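7/22/20 周三 承重标称那摊事,第二本续

上一本写到 Davitz 机的横梁间隙,先接着写完。横梁反向时位移读数有一小段空走,力不动。Anatole 认为可以在软件里扣掉,我不太愿意。扣掉以后曲线好看了,可是起始段的斜率本来就拿来判断试样有没有坐实,一扣就什么都看不出来。暂定:原始数据照存,扣过的另存一份,文件名后面加 k。谁画图用了哪一份,写在图的角上。

今天主要的事情是读 Trikel 寄来的那份报告。封面写“承重 200 公斤”,正文两页半,其中一页是公司简介。真正的试验数据只有一句:最大力 3390 N,未见结构性破坏。换算一下,比标称的 200 公斤高出七成多,看上去很宽裕。我读了三遍,疑问越来越多,先列在下面,免得周会上又被一句“余量很大”带过去。

一,没有写压头尺寸。整面压和用一个小圆盘压,差得很远。塑料凳最常见的坏法是一条腿外撇,或者凳面在筋条之间凹下去,把力铺满整个凳面,后一种基本上不会出现。人踩上去是一只脚,有时候只是前脚掌,还偏在一边。

二,没有写加载速度。聚丙烯这类材料加得快就显得硬,这个不用我多讲。报告里连一个“毫米每分钟”都没有。

三,没有写温度。夏天在阳台上晒过的凳子和空调房里的凳子当成一样东西来卖,标签只有一个。

四,没有写试了几只。“未见结构性破坏”要是只有一只的结果,那就是一只凳子的故事。我写信去问,回信说“按批次抽样”,我再问每批抽几只,到现在没有下文。

五,“结构性破坏”怎么定义。裂了算,发白算不算?压完以后矮了一截,不回弹,算不算?我猜是不算的,猜的东西先放在这里。
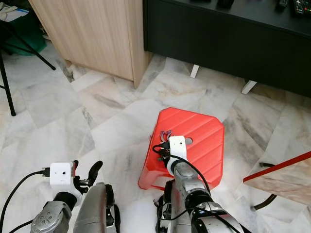 红色塑料踏脚凳,凳面带斜向浅棱,开有一个椭圆手孔;地面为大理石纹瓷砖。

手孔的事 Hagos 提过。凡是凳面上开孔的,孔边都值得单独看一眼,椭圆孔的长轴朝哪边,孔离边框多远,应力集中的程度都不一样。他的意思是偏载的压点应该靠着孔放,选最不利的位置。我同意这个方向,但“最不利”三个字要先有根据。没有算过也没有贴过应变片,只凭看着像会裂,就把压点定在那里,跟 Trikel 整面压是同一种毛病,只是偏到另一头去了。先在三个位置各压一只,比完再定。

凳腿外撇的问题另算。瓷砖滑,橡胶地垫不滑,底面摩擦一变,腿根的弯矩就变。我们机台下面是钢板,上面再垫什么,现在每个人的习惯不同:Anatole 垫胶皮,Hagos 什么都不垫,我上个月垫过一块旧砖。三种垫法得出的数字写在同一列里,这一列已经不能用了。从今天起表格加一栏“底面”,没填的数据不进汇总。之前的我去翻照片和草稿纸,能补多少补多少,补不了的标灰,不许凭记忆填。

蠕变

我对整份报告最不放心的一点还在时间。标称承重几乎都是短时试验做出来的,加上去,读数,卸掉。用的人却是长时间地用。凳子还好,踩一会儿就下来了。挂钩、搁板、浴室架,挂上去就忘了,一挂半年。短时强度和长期能扛多少之间的换算,业内各有各的系数,我问过几家,没有一家拿得出系数的出处,最常听到的是“经验值”。经验是谁的,什么材料,挂了多久,都说不上来。

Prara 的胶贴挂钩是眼下手头最典型的例子。包装上印着很大的公斤数,下面一行小字:“理想条件下测得”。理想条件是什么没有写。我们自己挂了一组,恒定载荷,光洁瓷砖面,按说明书擦过、压过、静置过。第一只在第 43 小时掉下来,载荷还不到包装上的一半。同组别的到收工时还挂着。

这个结果我先不高兴,也不生气。一只早掉可以有很多原因:擦拭不净,压的时候手劲不匀,砖面本身有一层蜡。掉下来的那只胶面我看了,胶整片留在钩子背板上,砖上干干净净,属于界面脱开,胶自己没有撕裂。这种脱法首先要怀疑的是表面处理,也就是怀疑我自己。所以周会上谁要是拿这 43 小时去说 Prara 虚标,我会反对。要重做,换一个人擦,换一批砖,擦拭步骤录下来。

另外有一个一直没有理清的问题:剪切和剥离。挂钩靠墙,重物往下坠,胶层主要受剪,这是厂家喜欢算的那部分。可是钩尖离墙有一段距离,重物挂在钩尖上,就有一个往外撬的力矩,上沿受剥离。剥离是胶最弱的一项。钩子伸得越长,撬得越厉害,包装上却没有哪家写“挂点离墙多远时有效”。Anatole 说轻东西不用管这个。对,钥匙一类的小东西确实碰不到极限。但轻载长期挂着会不会慢慢往下滑,是另外一件事,我们没有数据,他也没有。

贴在什么面上也要写清楚。石纹饰面板、真石、釉面砖、乳胶漆墙,在说明书里往往合成一句“光滑墙面”。真石有孔,乳胶漆会连皮带下来,饰面板看表层是什么膜,膜和基材之间又是另一层粘接,胶再好,膜先起来了也没有用。至于在胶贴外面再叠几条透明胶带的做法,家里很常见,力是不是真的分过去了一部分,我表示怀疑:胶带薄,边沿短,受剥离时先翘的多半就是那条边。要做对照,裸贴一组,叠胶带一组,同一块板上交错着贴,省得板的差别混进来。
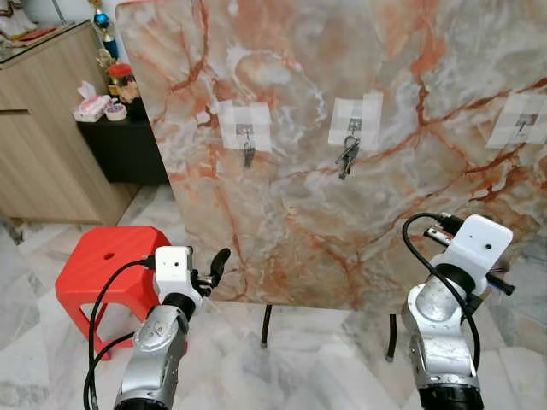
Opoku 的数据能不能用

Opoku 那边愿意把他们前两年的搁板长期挂载记录给我们,条件是引用时写他们的名字。Hagos 很想要,说等于白得两年时间。我看了样张,有几处要先问清楚。

记录是人工读尺的,读数间隔不固定,节假日前后有空档。空档本身没什么,问题是空档之后的读数有几次比之前小,也就是搁板自己“升”回去了。温度降了会有一点回缩,可我不相信能缩那么多。更像是换了个人读,视线高低不同。要是读数误差跟我们想看的蠕变量是一个量级,这批数据最多能告诉我们哪几块掉了,哪几块没掉。

还有一条,掉下来的样品后来重新挂上去了,编号沿用原来的。样张里至少有一处是这样,备注栏写“复位”。复位以后的时间算不算连续?我的意见是不算,从掉的那一刻截断。这样一来有效的数据会少很多,Hagos 听了不太高兴,说截断太狠。我让他自己拿全套数据两种算法各算一遍,结论不变的话我收回意见。他答应了,没有说什么时候。

引用写名字没有问题。但样品的来路也要写,哪些是他们买的,哪些是厂家送的。厂家送来的样品通常是挑过的,这一点不用谁承认,把送样和市售的两组分开画就看得出来,前提是他们当时分开记了。我担心没有。

关于安全系数的一点牢骚

Anatole 拿来一张表,说某类家居用品通行的做法是破坏载荷除以一个系数,得到标称值。表是从别处转抄的,抄的那份又是转抄的,追到第三层断了。系数本身看着合理,正因为看着合理才一直没有人去查。我不反对用系数,我反对的是用了系数以后就不再问破坏载荷是怎么来的。压头铺满、加载飞快、只试一只得来的数,除以多大的系数都还是那个来历。

Anatole 反驳说,按我的要求没有一件日用品能标承重。这话有一半道理。我也不指望包装上印一页试验条件。我要的是报告里有,别人想重做的时候能重做。Trikel 的报告没法重做,这一条就够退回去了。

他还问,要是我们自己压出来也是三千多牛,我服不服。服,前提是底面、压头、速度、温度都写着,样品是店里买的。到那时我只承认“在这些条件下”,标称合不合理另外谈。

待办

给 Trikel 第三封信:压头、速度、温度、样品数、破坏判据,五项分行问,别写成一段,上次写成一段他们只答了最后一句。

凳子去店里买,小票贴在本子背面。不收送样。

Davitz 机的力传感器校准到 11 月到期,别拖到那时候才约。小量程那只现在零点有漂,开机后先空跑一阵再清零。

恒温箱借给隔壁的还没还,夏天这一组没有它做不了。催。

挂钩重做:擦拭由 Hagos 来,我只看不动手。砖面先用溶剂去蜡,留一块不去蜡的做比较。挂重物的绳长统一,上次长短不一,有的会晃,晃起来就不是恒定载荷了。挂钩下面铺厚毡,掉下来的时刻用断线开关记,别再靠听响。

旧数据补“底面”一栏,我做,做到哪算哪。

表格里“合格”那一列先删掉。判据还没有定,哪来的合格。Anatole 说空着不好看,空着。

收工前又看了一眼那组挂钩,余下的还在。上沿有没有翘,肉眼说不准,塞尺也塞不进去。明天换侧光拍,角度固定,每天同一时间拍一次。如果几天后看得出翘边,再考虑怎么量;看不出也照样记,写“看不出”,别写“没有”。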